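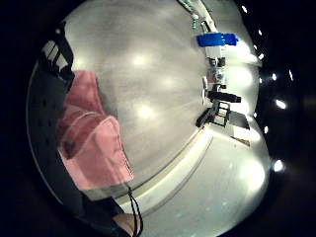 Pale surface with the overhead lights showing in it, May.

Minutes of the Grarnmont Street Residents' Meeting, May

We got going at 7:10 p.m. in the back room at Jakubowski Hall, and I'm taking notes again, so please forgive my spelling! The April minutes were approved with one fix (I had written "fence" where I meant "bench").

Block party. We're going with the second Saturday plan we talked about last time, pending the street closure form, which the city wants on paper. Jendlow Bakery will give us a discount on rolls if we order 75 or more, and we all agreed we'd eat that many easily. I said I'd call them. There was a long back-and-forth about music – live band or somebody's speakers – and it ended in speakers, with everything off by nine.

Parking on Vastiren Lane. Same story as March. People are still blocking the hydrant at the corner, and the painted curb has worn off so badly that I can kind of see why. Motion to write to public works passed. I'm drafting the letter and will bring it around before I send it.
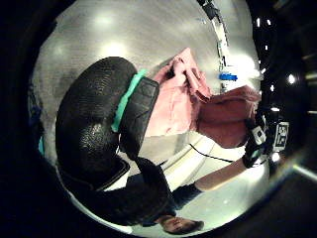

Money. We have over $1000 in the account, which cheered everybody up. Out of that we owe $62 for printing the spring newsletter and $79 for the new lock on the garden shed, and both were approved for payment. We put off talking about dues until fall.

Garden plots. Two are still open, the shady ones by the wall. If you know anyone who likes growing lettuce, send them my way. The hose has a split near the tap end, so for now please use the watering cans and put them back in the shed when you're done.

Other business. A request for a second dog waste station, held over to next month so we can get a price. Adjourned at 8:25 p.m. Same room next time, and snacks are on me.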